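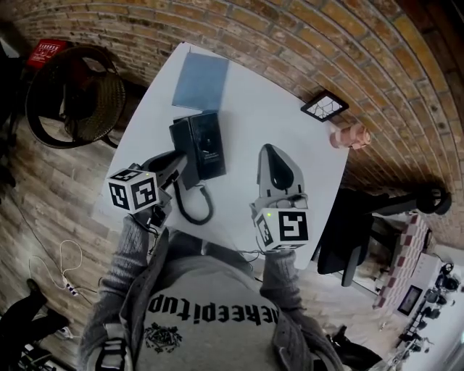 Chelsea Pilkington wrote to us that the jaw angle should be the first thing in this file, before the install steps, as she had lost a whole afternoon comparing logs from the two sides that were not zeroed the same way. We agree with her, so the order is changed.

tulano-grip-compare
Version of 11/02/2022

Before you compare anything
Close both grippers fully and run zero_jaws.py one time for each side. The script writes the closed angle into the header of the next log. If the header has no closed angle, please do not use this log for comparison, the opening values will have an offset that you can not see in the plots.

What is in the set
716 recordings made with hand-held grippers in the Havport room. The grippers carry marker cubes, and the pose of each gripper is computed from the cube as seen by the head camera. Each gripper also has its own camera. We compare two jaw liners, named Entwistle (softer) and Butow (stiffer). The task is always a table task with common objects: pick, turn, put back, hand over from left to right.

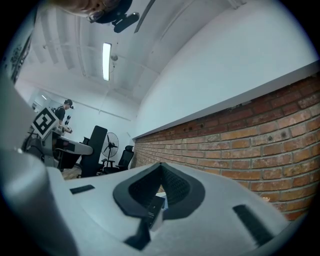
Gripper camera, wide-angle lens, view over the gripper body.

Folder layout
head/ video from the head camera
left/ and right/ video from the gripper cameras
pose/ one text file for each gripper, position in meters
jaw/ opening angle in degrees
notes/ free text of the operator, not always filled

Left and right mean the hand of the operator, also in the files where the arms are crossed.

Known problems
The gripper cameras are very wide and a simple pinhole model will not fit. Use the fisheye parameters in calib/ and do not crop before you undistort. When the wrist is turned far inward, the cube is hidden by the sleeve and the pose file has a gap. We leave the gap as it is — filling it with a straight line gave us wrong speeds at the moment of grasp.

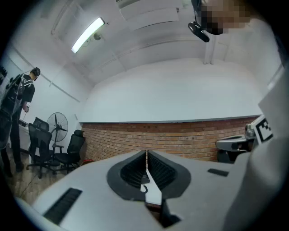
The second thing to watch is the clock. Head and gripper videos are started by the same command, but the gripper side can be late by up to 8 frames. The script sync_check.py finds the shift from the jaw closing and prints it, it does not change your files.

Recordings from December use the older cube print, so take cube_old.yaml for these.

First impression of the liners
Entwistle holds smooth plastic better and needs less opening before contact. Butow is easier to release, and the jaw signal is cleaner. For thin flat things we see no clear difference yet.

Open points
- repeat the handover task with the liners mixed, one on each side
- add the closed angle to the old headers, where we still have it in notes/
- write the loader for pose/ so that it reports gaps and does not stop on them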